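Can a robot tidy up? We went to see

14/02/2019

The sign at the Skadcombe open day said "Meet the robot that thinks!" That is a big promise, so we took some questions with us.

The robot is called Tivik. It is one arm, and a company named Bemero looks after it. It has no fingers. Its job is to push coloured blocks across a board with a rod, until they are where somebody has asked for them to be. You do the same thing when you slide peas around your plate.

Does that count as thinking? The people from Bemero told us Tivik had practised 3,000 pushes since December. You would get pretty good at peas too, after that many dinners.

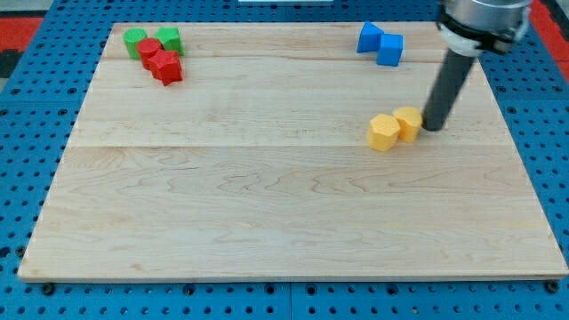
Pushing is harder than it sounds. A block can spin, or bump its neighbour and send it the wrong way. A robot has to check where everything ended up and then try again. We asked for four tries and Tivik got three of them right. On the other one it kept nudging at a corner - and the block just turned in circles.

So, is it clever? It is clever at one thing. Ask it to pick up your socks and you will be waiting a long time.

Next time you see a robot at a show, ask the grown-ups these questions:

How often does it get it wrong?
Who chose the job it is doing today?
What happens if you move something while it is working?

If they only answer the easy ones - ask again.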